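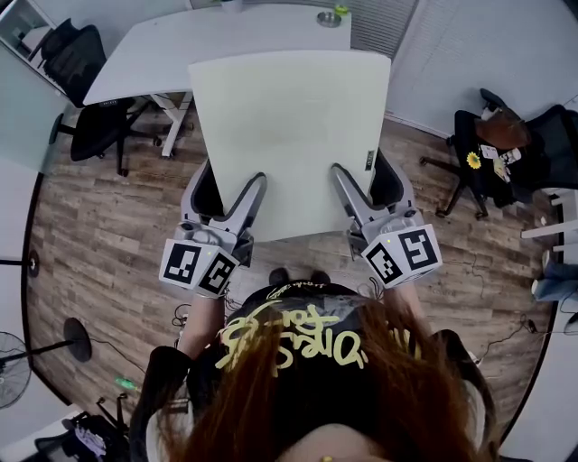
ダレル事務所 備品整理の記録

Dulel事務所では、執務室の家具および備品の点検と配置の見直しを進めております。掲載日は2024年1月6日です。

対象となる備品は、昨年9月に作成した台帳に基づき、全331件を4つの区分に分けて管理しております。このうちパネル類は78件です。取りまとめは総務担当のKing-fai Kaoが務めております。

パネルの移動にあたっては、両側から保持し、机の縁に当てないよう周囲の間隔を確保することとしております。表面の傷、角の欠け、金具の緩みを確認した後、台帳に結果を記入します。再使用が可能なものはAndalham分室へ移し、それ以外はSowa倉庫にて保管いたします。 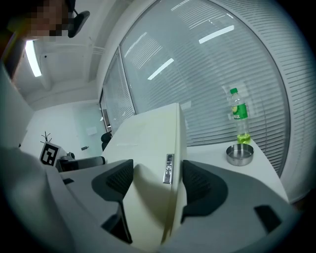

窓際でのパネルの取り扱い。右端寄りに銀色の小さな留め具が付いている。窓には白い横型ブラインド。

留め具の付いた備品については、台帳の備考欄にその旨を記載しております。写真の転載を希望される場合は、総務担当までお問い合わせください。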